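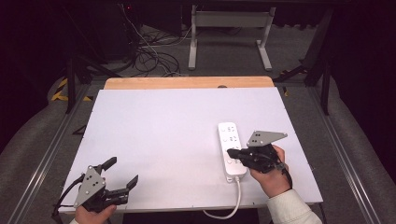 **Jin**, kit rep, Stoltitz student robotics club

# Kamon hand grippers (pair): four stars

So we finally blew the club budget on a pair of these in April (£221 from Penevitz, and yes, that meant no new wheels) and I've had them on my hands most evenings. I love them! You hold one in each hand, do a job the way you'd like the robot to do it, and the recordings go towards our end-of-year project.

Our first task is the white power strip, and it's a good test because the buttons sit right beside the sockets. The pointed fingertips are brilliant for that – my own thumb is clumsier. Picking up the whole strip is harder, as the cord drags over the table edge and tries to twist it out of your grip.

Moans? They get heavy. I'm good for 25 minutes, then my wrists want a biscuit. The cables could do with being longer too, and the screws on the metal plates came a bit loose on ours, so keep a small screwdriver handy. Left-handers in the club say the left one feels just as good as the right, which cheered everyone up.

We've got 1,230 recordings so far and had to bin 13, all my fault. I'd buy them again, but I'd ask for a carry case.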